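How to prepare drinking water for a day walk

I have walked the hills behind Hafstein for many summers, and I still see people come back with headache and dry lips. Planning the water takes a few minutes in the evening.

1. Decide how much you need

For a walk of three hours in cool weather I carry one litre. In August, or if the path is steep, I take two. Add a little more if you bring a dog.

2. Choose the bottles

One big bottle is heavy on one side of the rucksack. I prefer several small ones with screw caps, they can be divided between the pockets and between friends. Leave a little air in any bottle you will put in the freezer, as ice needs more room than water.

Before packing, stand all bottles together on the table and check each cap with your fingers — a cap that is crooked will leak on your sweater.
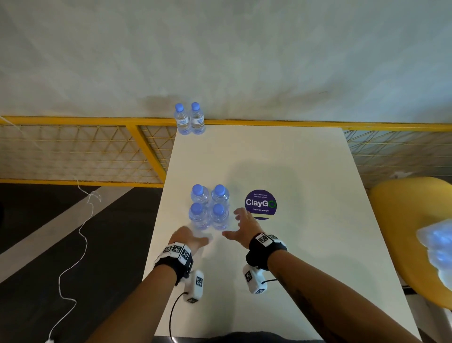 3. Pack them right

Put the full bottles close to your back and high up. Keep one where you can reach it without taking off the bag.

4. Drink before you are thirsty

Take some mouthfuls every time you stop. The spring at Uron is good in early summer, but later it is often dry, so do not count on it.

5. After the walk

Rinse the bottles with warm water and let them dry with the caps off — closed bottles get a bad smell.

Written by Ívar Bundgaard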